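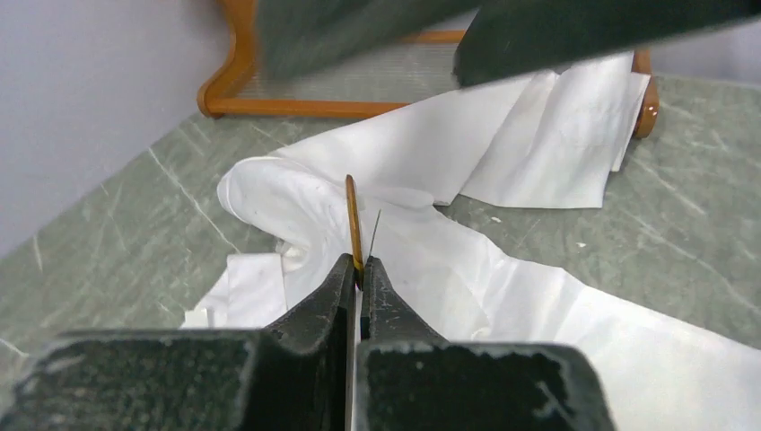
*White fabric on the marbled surface, with the wooden rack behind it.*

## Folding white shirts, and why I've come around to it

I used to be a scruncher. Shirts came off the line, went into a heap, and the heap lived on a chair until somebody needed something to wear. Then Sieglinde Thiele ran her folding evening for us in April and I have been insufferable at home ever since!

Her main point was that a long-sleeved shirt is mostly a sleeve problem. The body is a big friendly rectangle and will do more or less what you ask. The sleeves go wherever they please, and if you start folding before you've dealt with them you end up with a lump on one side and a cuff poking out of the other. So the sleeves come first. Pull each one out to the side, as far as it wants to go, and run your palm from shoulder to cuff. Only then look at the body.

She also has strong feelings about the surface. Carpet grabs. A bed is too soft, and the creases you press out on top get pressed back in from underneath. She likes a smooth floor or a smooth table, and she likes some color to it, so you can see the edge of a white hem without squinting. Kai Harms went straight home and cleared off his kitchen counter (the old Hollton one, gray with speckles) and tells me he's folded on it every week since.

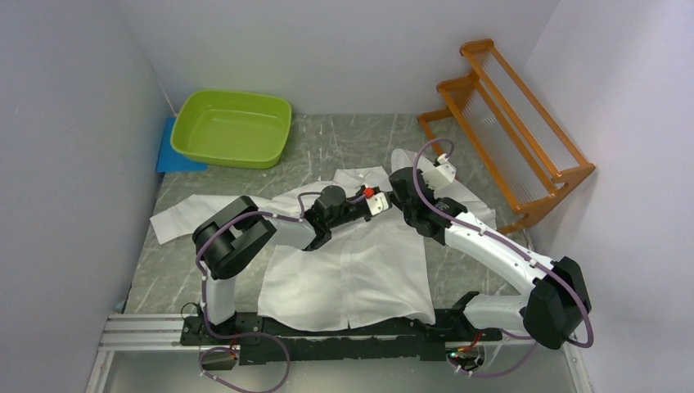 Winter Issue, page 2

Look at how far that left sleeve reaches! Spread out wide, a white shirt takes up far more room than you expect, and I think that's why so many of us fold them half bunched up. We're trying to do it in the space we have left over. Clear the middle of the floor, push the tub back to the wall, stand the rack in the corner, and suddenly there's room to work.

The center seam is your best friend, if your shirt has one. Line it up so it points straight down toward you and everything else can be measured from it. Fold one side in toward the seam, lay the sleeve back down along the fold, smooth, repeat on the other side. Then bring the hem up. A curved hem will never match the collar end perfectly, and Sieglinde says to stop trying. Tuck the curve inside on the first fold and it vanishes.

A few things that came up in the questions afterward:

- **Wrinkles across the body.** Work from the seam outward with flat hands. Pulling on the edges only makes new ones.
- **Collars and shoulders.** Those angular flaps at the top can be opened out one at a time before you do anything else. Bořivoj Danko irons his first, which started a lively discussion that I will not reopen.
- **Racks.** Wooden slatted ones got a lot of love. Helmut Rieger rubs his down with a damp cloth before every load so nothing marks the whites, and I've started doing the same.
- **Tubs.** A shallow one with a smooth rim is kinder to cotton than a wicker basket. Mine is bright green and makes me happy every single time I see it.

Troels Mikkelsen asked about drying flat versus hanging, and we ran out of time before we got to a proper answer. My own habit is to drape whites over a rail with the hem hanging free, then swap them end for end halfway through. It leaves a soft line across the middle that comes out with one pass of the hand. If you have a better way, please write in, I'd love to print it.

The folding evening is coming back, by the way. We have space for up to 25 people, and you should bring two garments: one that behaves and one that makes you want to give up. Long sleeves are encouraged. Last time the hardest thing in the room was a fitted sheet, smuggled in by Helmut, and it took three of us and a good deal of laughing to get it into anything like a square. We'll use the Stindell room again, the one with the long tables, and the kettle will be on.

Sign up on the sheet by the door or drop a note in the newsletter box. Replies and drying tips by December 12, 2024, please, so I can get them into the next issue.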